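# Handheld grippers go upstairs in Dendgate, and the practice data gets better

If you have ever tried to teach somebody a chore over the phone, you will have some sympathy for the people at Ondau, a small robotics group in Dendgate that has spent the better part of a year working out how to show a robot arm what human hands do without having the arm in the room at all. Their answer is a handheld gripper with its own camera, carried by a person who simply gets on with the job, and this month the group shared an early result that has them all rather pleased.

The question came from Mebrat Assefa, who runs the recording work. Most of the group's demonstrations had been made at the same few desks, and the trained arm did very nicely at those desks and rather badly anywhere else. So she asked what would happen if people took the grippers for a wander, up to the mezzanine and along the railing, where the light changes and there is a whole second floor of distraction down below.
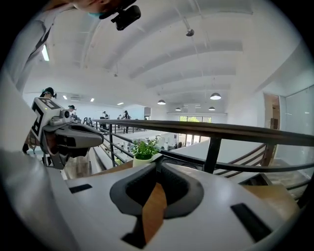 Two handheld grippers at work on the upper level, with the desks downstairs beyond the railing.
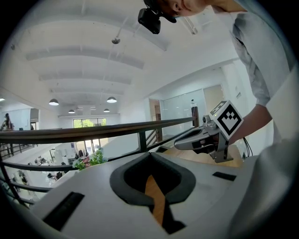 The team ended up with 581 usable demonstrations, gathered over nearly 6 weeks. They trained one version of the arm's software on desk recordings only and another on a mix from both floors, keeping the total number the same so that the comparison would be a fair one. Then they tried both in four rooms that neither had seen before, over at the Starnby building, picking up and setting down small household things. The mixed version did better in every one of the four, and it recovered from a fumbled grasp more often too, which Assefa says she had hoped for but would not have put money on!

Ward Willems, who looks after the software side, is a bit more careful. "It's one arm and one kind of task," he told us over a very long coffee. "I'd like to see it fold something before I get excited." He also pointed out that walking about makes the position tracking harder, and a fair number of recordings had to be thrown away before training even started.

Still, the group is carrying on. Safta Nistor is writing up the method now, including the dull but useful parts about how long a person can comfortably hold a gripper before their wrist complains, and the plan is to have a draft ready in September. After that the grippers go to Derese, where a partner lab has offered the use of its kitchen and two very narrow hallways.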